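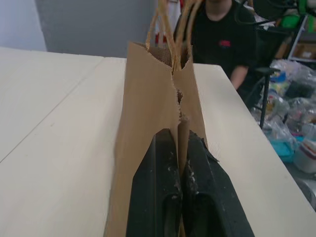 4.2 Consumables and spares in the equipment budget

Capital requests for manipulation cells usually list the arm, the gripper, the controller and the mounting hardware, and leave everything the arm will handle to a general supplies line. Our own first request, prepared at Vernville in March, followed this pattern. The supplies line was the first to be overspent. Kraft carry bags with twisted paper handles were entered as reusable, on the assumption that one bag would serve for many grasps before being replaced. A bag torn down its front from near the rim, as in Figure 3, with a strip of the paper clamped between the two fingers, cannot be returned to the set of test objects, and the model in Section 3 therefore treats paper goods as consumed stock with their own reorder point.

Figure 3. Kraft paper bag with a vertical tear; flecks of paper fibre along the inner edges of the gripper fingers.

The revised budget separates purchases into two classes. Durable items are those expected to outlast the two-year funding period: the arm, the work table, the shelving and the computer. Wearing items are those that must be bought again within it, and include finger pads, cable sleeves, wrist camera covers and all paper and thin plastic test objects. Gripper fingers were moved from the first class to the second after discussion with the supplier, Drelter, whose quotation priced them separately from the gripper body. We kept one spare pair on site and one on order at all times.

Cleaning was a smaller matter but had been left out entirely. Paper fibre collects along the seam where the fingers meet, and the fingers need to be wiped down between objects if the contact surfaces are to be comparable from one grasp to the next. The cost of wipes and compressed air is minor. The cost of labour is larger, and in the original request it had no line at all. We now charge it to the cell at the technician rate and record it in the same log as scheduled maintenance.

Stock levels were set from the purchase records of the two sites taking part, Vernville and Toledo. Together these records contain 2327 item entries, which were sorted by hand into the classes above by the second author. Entries that could not be assigned, mostly mixed orders from general office suppliers, were split in proportion to the rest of the invoice. The reorder interval for paper goods was then fixed at 23 working days, matching the longest delivery time on record for the bags used at Toledo. Vernville buys locally and could work to a shorter interval, but a common figure was preferred so that both sites could place orders together and share the bulk price.

Two points about procurement rules affected the plan. First, neither site allows wearing items to be bought from a capital grant once the grant's equipment phase has closed. Spare fingers ordered late had to come out of operating funds, where they competed with travel and casual wages. Second, the threshold for written quotes is applied per order and takes no account of the yearly total. Small repeat orders of bags and pads passed without review even when their sum over a year was well above the threshold. Imogen Fothergill, who manages purchasing at Vernville, has since moved these to a standing order with a yearly cap.

We also considered replacing paper bags with a stiffer moulded substitute, sold by Vurkalska, which would have lowered the yearly spend on test objects. The option was rejected. The substitute does not fold or give at the rim as paper does, and results obtained with it would say little about the goods the cell is meant to handle. For budgeting purposes, then, damaged paper is an ordinary running cost, to be forecast in the same way as electricity or floor space.

Prices used in this section are those quoted to the sites and valid to 31 July 2026. They exclude freight and tax. The full list of items, with class, unit price and reorder point, is given in Appendix B, and was checked against the Toledo stock cupboard by Amparo Arrieta before submission. Differences between the list and the shelf were corrected in favour of the shelf.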